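Quando a mão do robô solta o balde sozinha: como achei a falha (e como você pode achar a sua)

Atualizado em 26/1/24

Prometi esse texto para meio mundo no grupo, então vamos lá. Quem acompanha o Zistness sabe que a tarefa é bem doméstica: o humanoide anda pela sala com um balde numa das mãos, recolhe com a outra o que encontra e segue para o próximo ponto. Funcionava bonito. Aí, em novembro, o balde começou a cair. Não sempre, claro, que defeito educado não existe. Caía uma vez numa manhã inteira, depois duas seguidas, depois nada até a hora em que eu chamava alguém para ver.

Levei muito mais tempo do que devia para resolver e boa parte foi culpa minha, que comecei pelo lugar errado. O roteiro que segue é o que eu faria se pudesse voltar atrás. Nós usamos o controlador Pendon, mas os passos servem para qualquer robô em que as mãos conversam com o corpo por um barramento comum.

Antes de mexer em qualquer coisa

Parada de emergência ao alcance de quem está olhando, e de quem está olhando mesmo, sem notebook no colo. Combine em voz alta quem aperta. Ninguém entra no alcance dos braços com os motores habilitados, nem para pegar o balde que caiu (principalmente para pegar o balde que caiu! é o reflexo mais natural do mundo e foi o meu primeiro susto). Se o robô trabalha com cordas de sustentação, confira os pontos de fixação e veja se elas não puxam o tronco para um lado. Balde vazio ou com coisa leve dentro. Nada de vidro, nada de líquido.

Outra coisa que parece boba: olhe o caminho do cabo no chão. Um cabo que prende no pé e dá um tranco no robô produz exatamente o mesmo sintoma, e aí você passa dois dias caçando fantasma no software.

Passo 1: anote o que acontece, sem teoria

Fiz uma tabela com quatro colunas: o que o corpo estava fazendo, onde estava cada braço, o que a mão fez, o que a tela dizia. Só isso. A coluna que salvou a investigação foi a segunda, e eu quase não a incluí. Escreva na hora, com as palavras que vierem. A minha tabela tem uma linha que diz apenas "abriu feito quem leva choque", e essa frase valia mais que os gráficos que fiz na primeira semana: a mão não estava escorregando. Ela abria.

Essa diferença importa muito. Escorregar é problema de força, de atrito, de borda lisa. Abrir é uma ordem, e ordem vem de algum lugar.
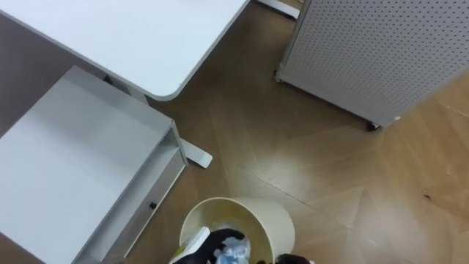
Eu, naturalmente, ignorei a minha própria anotação e fui aumentar a força de fechamento. O balde passou a ficar marcado na borda e continuou caindo. Se você está com a mão no parâmetro de força neste momento, tire a mão do parâmetro de força.

Passo 2: separe a mão do resto

Com o robô parado, em pé e sustentado, mande a mão fechar na borda do balde e deixe. Faça um café. Se ela abrir assim, sem nada mais se mexendo, o problema provavelmente mora na própria mão ou no driver dela, e você pode pular para o passo 4.

A minha não abriu. Segurou o balde por uma tarde inteira com uma paciência irritante. Depois acrescentei movimento, um de cada vez:

Primeiro, só marcha no lugar. Nada.
Depois, só o braço do balde, subindo e descendo devagar. Nada.
Depois, só o outro braço, estendido para fora, como quem vai pegar algo numa mesa. Abriu na terceira tentativa.

Confesso que reli essa linha algumas vezes. O braço que estava se mexendo era o outro! A mão que abria estava quieta, pendurada ao lado do corpo, sem ter nada a ver com a história. Foi aí que a Rosine Gaillard passou pela sala, olhou a tabela e perguntou se as duas mãos dividiam o mesmo barramento. Dividiam.

Passo 3: leia o registro do lado certo

Todo controlador guarda um registro de comunicação em algum canto. No nosso, eu vivia olhando o registro de comandos, que estava limpíssimo: nenhum comando de abrir. Isso me convenceu por dias de que a mão tinha vida própria. O que eu precisava abrir era o registro do driver da mão, que fica em outro arquivo e que eu nem sabia que estava ligado.

Lá estavam 2652 avisos de tempo esgotado numa única sessão. Quase todos isolados, um pacote perdido aqui, outro ali, sem consequência. Cruzei os horários com a posição dos braços e 1899 deles caíam em momentos em que o braço oposto estava estendido. Não precisa de estatística para desconfiar.

Para fazer esse cruzamento você vai precisar que os dois registros usem o mesmo relógio. Os nossos não usavam. Se for o seu caso, provoque um evento que apareça nos dois (eu abri e fechei a mão de propósito logo depois de ligar tudo) e alinhe por ele. Dá um pouco de trabalho, mas sem isso a comparação não vale nada.

Passo 4: descubra o que a mão faz quando perde contato

Esse é o passo que eu queria ter lido em algum lugar antes. Procure, na configuração do driver, dois valores: quanto tempo ele espera sem receber nada e o que faz quando esse tempo acaba.

O nosso esperava 16 milissegundos e depois abria. 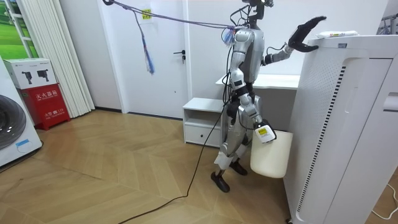
Abrir como estado seguro faz todo o sentido quando o risco é a mão apertar alguém. Foi escolhido assim de propósito, muito antes de existir balde nessa história, e ninguém voltou a pensar no assunto quando a tarefa mudou. Com um objeto pendurado e o robô andando, abrir significa largar coisas no caminho dos próprios pés.

A tentação é trocar "abrir" por "manter fechado" e ir para casa. Não faça isso sem conversar com quem responde pela segurança da sua sala. Uma mão que trava fechada sem comunicação também não recebe a ordem de soltar, e se houver um dedo ali dentro você vai se arrepender. O que adotamos, depois de uma discussão comprida com o Yannick Picard, foi um meio-termo: ao perder contato, a mão segura com força reduzida, o corpo para de andar e alguém decide o que fazer. A soltura manual tem que funcionar com a mão sem comunicação, e nós testamos isso antes de qualquer outra coisa.

Só que mudar a reação trata o sintoma. Pacote continuava se perdendo, e eu queria saber por quê.

Passo 5: siga o fio

Desligue. Desligue de verdade, com a bateria desconectada e o corpo apoiado, que um humanoide sem energia é um saco de articulações pesadas. Só então abra as tampas.

Comece na mão e vá até o tronco, apertando cada conector e dobrando de leve cada trecho que se dobra com o movimento. Na maioria dos casos que me contaram, o defeito estava no cotovelo. No meu, não. O cabo do cotovelo estava perfeito e eu troquei assim mesmo, por teimosia.

O problema morava no tronco, no ponto onde os ramos das duas mãos se juntam. O chicote do braço oposto tinha sido preso com uma abraçadeira curta demais e, com o braço todo estendido, puxava o conector comum um tiquinho para fora. Tiquinho mesmo, não dava para ver de frente. Com um multímetro nos pinos e a Rosine movendo o braço devagar, a leitura sumia no fim do curso e voltava quando ela recolhia. Repetimos até cansar, só pelo prazer de ver o defeito obedecer.

O conserto foi quase ofensivo de tão simples: cortar a abraçadeira, dar folga ao chicote, prender de novo um pouco antes da junção e trocar o conector por um com trava (os nossos vieram da Poulain, mas qualquer um com trava mecânica serve).

Passo 6: teste de volta, do pior jeito possível

Repita exatamente a condição que falhava. Nada de comemorar com o robô parado. Balde pendurado, outro braço estendido até o fim do curso, robô andando, e o registro do driver aberto na tela o tempo todo. Olhe o registro, não o balde. O balde pode ficar na mão por sorte, enquanto os avisos continuam aparecendo.
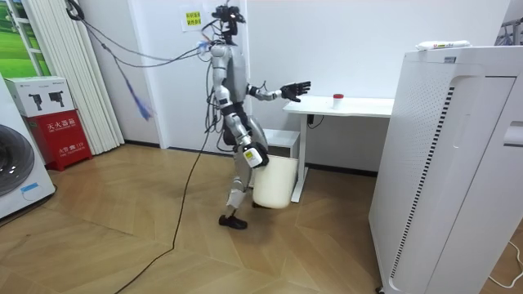

Balde numa mão, a outra estendida em direção à mesa, onde está o copo de tampa vermelha.

Rodei assim por 3 sessões completas antes de dar o caso por encerrado. Depois disso, provoque a falha de propósito: com o robô sustentado e parado, desconecte o ramo da mão pelo ponto de teste, sem enfiar o braço perto das articulações, e confirme que ela reage como você configurou. Se você não viu a reação acontecer, não sabe se ela existe.

O que deixei na rotina

Na partida, o sistema agora lê o contador de pacotes perdidos das duas mãos e se recusa a andar se ele subir enquanto os braços fazem o curso completo. Na revisão, alguém confere a folga dos chicotes com os braços estendidos, e não recolhidos como a gente fazia. E toda vez que a tarefa muda, relemos a lista de reações a falha, item por item.

O pessoal da Ustalstead me escreveu contando de um sintoma parecido, só que no punho e apenas depois de muito tempo ligado. Ainda não sei o que é. Se alguém já passou por isso, deixe nos comentários o modelo do driver e o tempo de espera configurado, que eu junto tudo e atualizo a página.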